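Ceduvholm Folding Cell Moves to Monday Service Schedule

The Skumico workshop at Ceduvholm has adopted a new maintenance schedule for its two-arm garment cell, the company announced in April. Under the schedule, the cell is stopped each Monday so that staff can inspect the grippers, tighten fasteners and repeat the calibration of both arms before handling work resumes.

The cell, known within the company as Farina, is used to develop methods for picking up, spreading and folding knitwear. Soft fabric places little load on the arms, but it calls for accurate closing at the fingertips. A small error in finger height can leave a layer of cloth behind or press the finger into the tabletop.

Neville Wainwright, who is responsible for the cell, said the earlier practice of servicing the grippers only after a fault had made results hard to compare from one week to the next.

"We were adjusting the software to make up for a screw that needed a quarter turn," Mr. Wainwright said. "The mechanical work now comes first."

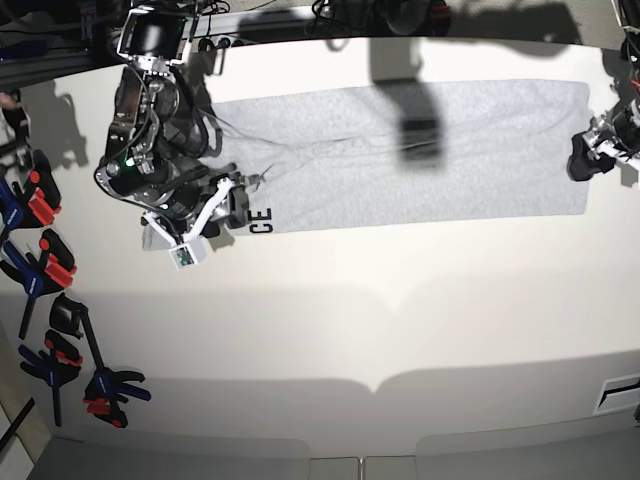

Will the cell be out of use for the whole of each Monday?

The stop is planned for the morning only, and handling work may resume once both arms have passed the calibration check.

The fingertip pads receive the closest attention. Each is examined for wear on its inner face, wiped clean of lint and checked for movement against the finger. Pads are replaced as a pair, and the gripper is then closed on a single layer of cloth to confirm that the two faces meet evenly. Closing force is set at the lowest value that holds the fabric through a slow lift.
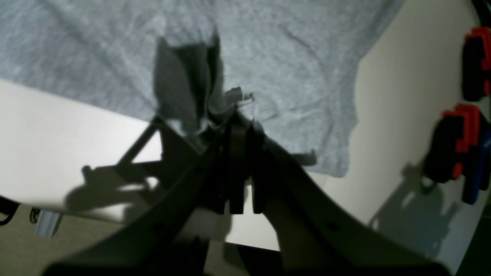 A gripper at the Ceduvholm cell holds a gathered fold of a gray T-shirt.

Cable routing is the second item on the schedule. Staff move each joint slowly through its working range and watch for cables that pull tight or rub against a bracket. Ties are cut and refitted where needed, with enough slack left at the wrist for a full turn. Connectors are pressed home by hand, and any that have loosened twice are listed for replacement.

Finger height is then set above a sample garment. The gripper is brought down with its fingers open, stopped short of the cloth and lowered in small steps until the pads touch the fabric. The reading is stored separately for each arm.

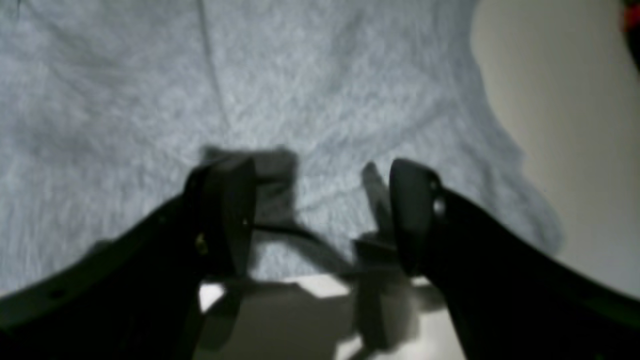 Calibration and Records

Calibration is repeated after any pad change, including one made outside the regular stop. The procedure takes 40 minutes and uses a routine supplied by Udex, which also provides replacement pads and wrist camera mounts to the workshop. Results are entered in a log kept at the cell, together with the name of the person who carried out the work. 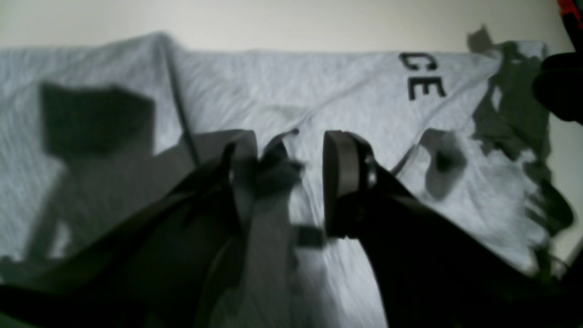 Skumico has also revised its instructions for checking the wrist cameras. Staff are asked to confirm that both fingertips are in view and that the area between them can be seen clearly when the gripper is open. Printed garments are suitable for the check, as edges such as those of the black letters "CE" on the gray shirt give the operator something definite to judge focus by. The screw beside the right-hand pad, which shows silver against the black finger, is to be inspected in the same view and then tested with a driver. Shadows on the cloth are noted in the log, and lamps are not to be moved once calibration has begun.

The schedule will be reviewed after 30 stops. Until then, requests for changes to the cell should be sent to Mr. Wainwright in writing.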